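Parallel jaw on luggage handles: stock fingers or longer ones?
Forum: End effectors and tooling

hkoster
Two arms on a shared rail base, same gripper on both. 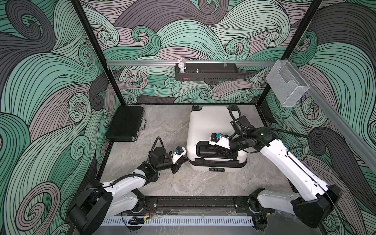 Task is handle acquisition on hard-shell luggage. Stock fingers, position control, 50 N grip limit. The recessed handle is the problem: the housing gets close to the shell before the fingertips are deep enough. Has anyone compared the Paritz long fingers with the Nadex ones?

gifty_a
Ran both in June. Nadex flexes less at the tip. Paritz is easier to swap, 2 screws per finger. For a recess I'd take Nadex.

henk.h
Disagree. Longer fingers just move the torque out to the tip. Tilt the wrist and come in along the pocket wall. Stock is fine.

gifty_a
Tilting costs you clearance on the cable side. Check how much slack you have at the wrist first.

hkoster
Not much slack. The loop is what limits wrist roll for me.

mieke_va
Fix the cable routing before buying anything. We rated ours for 1,000 cycles at full roll and the strain relief was the first part to go.

henk.h
Agree on routing. Still no to long fingers.

hkoster
Rerouting first, then Nadex on the right arm only, stock on the left. Will post grip force logs for both.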